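Visit report: Trustberg automation lab
2025-10-22

Purpose of visit: to settle the equipment list for the Pidside packing cell before the budget request goes in. Trustberg runs its planning work in simulation first, and the morning session covered a single-arm cell moving small blocks at a tray.

Simulated cell, gripper view and table view:
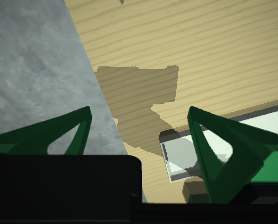
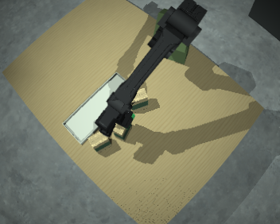 Trustberg quotes the arm, controller and base as one line. Fingers are a separate line and are treated as a wear item. Their advice was to order 2 spare sets with the first purchase, as the lead time on fingers is 25 working days and does not shorten for repeat customers. The Marinescu quote we already hold leaves fingers out entirely, so the two totals cannot be compared as they stand.

Simulation license: Windeo, billed per seat per year. One seat covers layout checks and reach studies. A second seat is needed only if programming and layout run at the same time. We should budget for one.

Table and floor space. The model assumes a rigid table and a level concrete floor. Our floor at Pidside has not been surveyed. Leveling and anchoring are the buyer's cost and are missing from our draft.

Power and air: electric gripper, no compressed air required. This removes the 1705 dollar air drop from the draft budget. The line should stay in until the gripper choice is signed off.

Training is 46 hours per operator, on site at Trustberg. Travel is extra. They would not discount it for a group.

Open items:
Written price for spare fingers.
Revised Marinescu quote with fingers included.
Floor survey at Pidside, to be booked before the end of October.
Confirmation that the Windeo license can be moved between machines.

Cycle time was not discussed in detail. Trustberg will only give a figure after a trial with our own parts, and the trial is charged by the day.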